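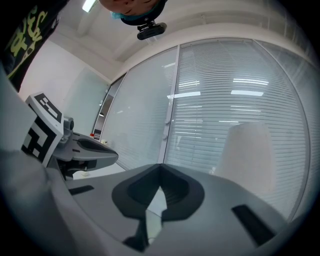 Photo: Myrto Sarantis / Pullow

Interiors 2, handout 4: Glass walls and white ceilings
Revised 5/7/23

Read before the Flirkangate visit. Bring the plan of the Starkport floor.

The brochure for any office with a glass wall will say it feels open. Treat that as a sales claim until you have sat in the room. Glass panels pass light along and they also pass along every movement on the other side. Whether people like this depends on what they are trying to get done, and brochures rarely ask.

Ceilings get even less thought. Recessed panels and beams in white, with a bright fluorescent light near the wall, is about as standard as an office gets. The usual line is that white makes a room look taller. Maybe – I have read 282 pages on the subject and found one decent test, with 10 people in it.

A plain white wall beside glass does help, in my view. It gives the eye somewhere to stop.

Terms: recessed panel, beam, glazing, glare, sight line.

For next time
Farina, chapter 4, on glare. Skip the section on mood, where the evidence is thin.
Pick an office you know and sketch the ceiling from memory, then go and check it. Mark what you got wrong in a second color.
Write down one claim made for glass walls and say how you would test it. "People prefer it" will be handed back.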